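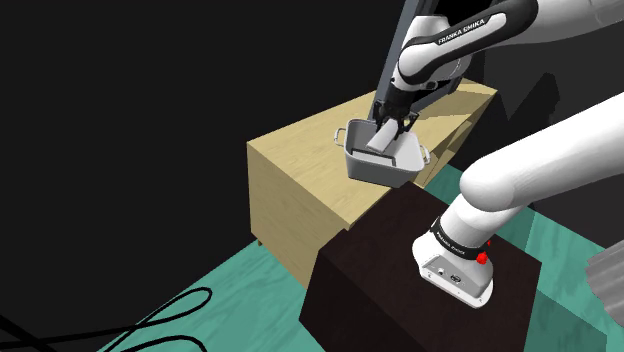
La cocina central de Flusitz sirve 484 comidas al día a colegios y residencias, y desde febrero parte del fregado previo de los recipientes se ensaya primero en un ordenador. Weter, la empresa que explota el servicio, compró a Etim un programa que enseña a un brazo mecánico a tratar los cacharros antes de que el de verdad los toque. En la simulación todo sale limpio: un suelo turquesa, un mueble de madera clara, un brazo de Franka Emika montado sobre un pedestal oscuro y, entre los dos dedos de la pinza, un pequeño bloque blanco metido a medias en una olla de metal de asas finas. La olla cuelga en el aire junto al borde del mueble, inclinada. Los ingenieros hablan de «la tarea de la olla» como si fuera una sola tarea. En el cuarto de lavado hay quien lleva media vida haciéndola y no sabría decir cuántas son.

Seija Seppälä entró aquí hace 19 años, cuando el tren de lavado era otro y la jefa de turno escribía los cuadrantes a lápiz. Habla un castellano rápido con las erres muy marcadas, y desconfía de cualquier reunión que se convoque con bollería. La de presentación del proyecto, me cuenta, tuvo bollería abundante.

«Nos pusieron un vídeo. El brazo coge, mueve, deja. Muy bonito. Yo pregunté qué hace con el arroz pegado y me dijeron que eso era fase dos.»

La fase dos no tiene fecha. La fase uno sí la tuvo, y se retrasó dos veces. El brazo real, instalado en un extremo de la zona de sucio, trabaja de siete a once de la mañana, las horas en que entra menos carga. Se ocupa de los recipientes pequeños y de un solo modelo. Los grandes, los abollados y los que llegan con la tapa encajada siguen yendo a mano. Cuando algo se atasca, una persona pulsa la parada, retira la pieza, comprueba que no hay nada en medio y vuelve a arrancar. Esa persona es casi siempre Seppälä, que recibió 16 horas de formación y ningún cambio de categoría.

Weter presenta el proyecto, bautizado Zomgate, con un lenguaje que cualquiera que haya trabajado en una cocina colectiva reconocerá. Se «libera» al personal de las tareas repetitivas. Se «acompaña» a la plantilla. Hay un folleto con una mujer sonriente que mira una tableta, y en el cuarto de lavado han hecho notar que la mujer no lleva guantes.

Conviene no caricaturizar. Fregar ollas ocho horas es un trabajo malo para los hombros y peor para las manos, y en Flusitz las bajas por muñeca son tema de conversación habitual en el vestuario. Si una máquina se queda con la parte más dura, pocos van a llorarla. El problema es que, de momento, la máquina se ha quedado con la parte más fácil. Los recipientes pequeños eran el respiro del turno, lo que se hacía sin pensar mientras se charlaba con la compañera. Ahora ese rato lo tiene el brazo, y a las personas les llega seguido todo lo que pesa.

«Antes alternabas», dice Seppälä. «Una grande, tres pequeñas. El cuerpo se organiza solo. Ahora es grande, grande, grande, y en medio te pita el otro.»

Pregunté a la dirección del centro por este reparto. La respuesta, por correo, decía que la redistribución de cargas «está siendo objeto de seguimiento». Pedí los datos de ese seguimiento y me remitieron a Etim. Etim me remitió a Weter. En una llamada posterior, un responsable técnico de Etim fue bastante más franco de lo que esperaba. Explicó que ensayar en un mundo simulado permite repetir un movimiento muchas más veces de las que soportaría una cocina en marcha, sin romper nada ni molestar a nadie, y que por eso se empieza ahí. También admitió que la grasa se simula mal. El vapor, peor. Y que las prisas de las dos de la tarde no las había modelado ninguno de ellos.

Es una confesión razonable. Lo que cuesta entender es por qué no aparece en ningún documento de los que se entregaron a la plantilla. En el plan de implantación, que he podido leer entero, hay 13 indicadores de rendimiento. Se mide el tiempo por pieza, la disponibilidad del equipo, el consumo de detergente. Ninguno mide cuántas veces tiene que acercarse alguien a desatascar el brazo, ni cuánto carga cada trabajadora en un turno. Si esas interrupciones no se apuntan, el equipo aparece en las hojas como autónomo y el tiempo de Seppälä sale gratis.

Hay un cuaderno, eso sí. Cuelga de un cordel junto a la pila y lo empezó ella por su cuenta, con la hora de cada parada y una palabra al lado: «tapa», «resbala», «torcida», «no sé». Las compañeras del turno de tarde han ido añadiendo lo suyo, incluidas varias observaciones que no reproduciré. El técnico que viene a revisar la instalación le hizo fotos a todas las páginas y pidió permiso para usarlas en la siguiente versión del programa. Ella se lo dio. Luego se quedó pensando si debería haber pedido algo a cambio.

La pregunta no es menor. Lo que el cuaderno contiene es oficio: dónde se agarra un cacharro que viene vencido de un lado, qué asa aguanta y cuál no, cuándo merece la pena dejarlo en remojo y pasar al siguiente. Ese saber no figura en su contrato ni en la tabla salarial, y ha empezado a viajar gratis a los servidores de un proveedor. Si la fase dos llega a funcionar, lo hará en parte gracias a esas notas. Y en el convenio vigente no hay una línea que diga qué le corresponde a quien las escribió.

Weter insiste en que no habrá despidos. Su compromiso por escrito cubre a la plantilla fija y guarda silencio sobre las suplencias, que en el cuarto de lavado son muchas. Este invierno se dejaron de cubrir dos bajas en el turno de mañana «a la vista del refuerzo tecnológico», según la nota que se clavó en el tablón. El refuerzo tecnológico, recordemos, libra a las once.

Estuve allí a las once y diez. Seppälä se secó las manos, bajó la funda sobre el brazo y arrastró de vuelta el carro de las cubas grandes, que ocupa el paso si se deja en otro sitio. Le pregunté si se imaginaba jubilándose con la máquina al lado. Dijo que seguramente sí, que no le tenía manía. Lo que quería saber, y llevaba semanas preguntándolo en la oficina, era si las horas de desatascar iban a contar para el plus de mantenimiento. Le habían dicho que lo consultarían - y volvió a la pila, que ya estaban bajando los carros de los colegios.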